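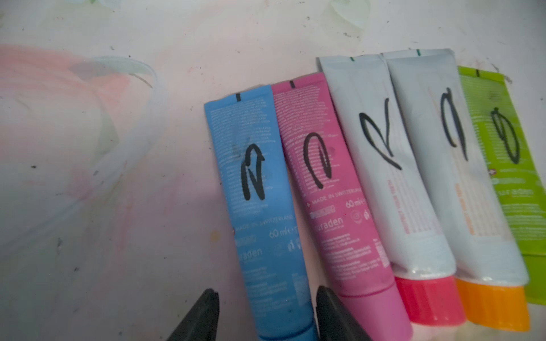 Five toothpaste tubes, well squeezed.

Review: the Tretach giving app
By Juniper Mercado
30 December 2025

I've given to children's medical appeals since my nephew was sick, and I used to keep track of it all on the back of an envelope. In March I moved everything over to Tretach, and I love it!

The idea is simple. You pick a family's appeal, set a monthly amount, and the app shows you which hospital bill your money went toward. My first one was a little boy in Bridholm who needed a kidney operation. The goal was $1,559 and it stood at $1,434 when I joined, so I got to watch the last stretch come in over one evening (I kept refreshing my phone under the dinner table).

Updates come from the hospital social worker, in plain words, and they're short. You can also send a note back to the family, and it gets translated for them. I had a reply from the boy's grandmother and read it to everyone in the house.

Setup took me 2 minutes. Changing the amount is just as quick, and skipping a month doesn't bring on a pile of sad emails – a big plus after my time with Anport, which wrote to me constantly.

A couple of gripes. The year-end receipt is buried under Settings, then Account, then History. And the search only shows 30 appeals at a time, with no way to sort by town.

Still, I've talked my sister and half my choir into it, and I'm picking my next family tonight.

30 shares · 2 comments
Contact | © 2025 Halvorsen Reviews | Back to top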